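posted by Nerea Moya
August, 7:10 am

ok bench thread. short one, coffee is getting cold

we finally dealt with the tube caps. if you've been in our prep room you know. caps in the drawer, caps in the sink strainer, one in my coat pocket for a month

Hwa-young Ban's idea was pegs. wooden peg rack, stands upright, one cap per peg. I said it looked like a coat rack for mice. I have been using it every day since

the order of things, because Soledad Tapia asked and I said I'd write it down:

tube rack goes left, peg rack goes right. always. I don't care if you're left handed, we tried it the other way for one morning and I had my elbow in everything

white board underneath both. anything you drop shows up on it and it wipes clean. also it marks out your space so Man-sik Oh can't park his lunch there

uncap a tube, cap goes on a peg. do NOT set it down "just for a second". thats how we got the drawer

red and blue caps can share the pegs, fine. but put them back on the right tubes please. red is the Bidska batch, blue is Sotomayor. if your not sure, stop and ask. Sang-wook is two doors down and likes being asked

things I got wrong the first week — filled from the bottom peg up, so I was reaching over full pegs the whole time. start at the top and come down

also pushed a cap on too hard and lifted the whole rack with it. light touch

someone wanted to know if the plastic rack is any good. we have the orange ones from Gratex, 2 of them. they're ok. holes are a hair loose for the thin tubes, fine for ours. they stack badly. color is great though, I can find them across the room without my glasses

the metal racks are going to the shelf above the freezer, not the trash!! Hwa-young still wants them for the long tubes

count so far this month, since this is the part Soledad actually needs for the order form: 555 tubes done, 40 caps missing or cracked. Before the pegs I couldn't have told you either number

spares come from Bimico, shelf code 3838, bottom left behind the gloves. take a bag, cross it off the list. the list is on the door. the pen is supposed to be on the door too

the cracked ones go in the jar by the window until I've checked if they'll swap them. don't clean out the jar

one more then I have to go — peg rack gets wiped with a barely damp cloth, no soaking. its wood. somebody (me) left the old one in the sink overnight and it split along the grain

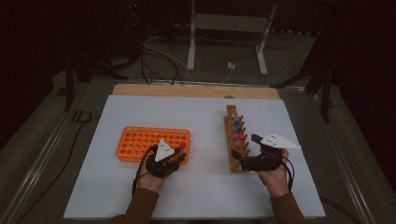

and leave the pegs empty when you finish, I'm on at 8 tomorrow and I want to start from the top one

© Nerea Moya · Contact · Back to top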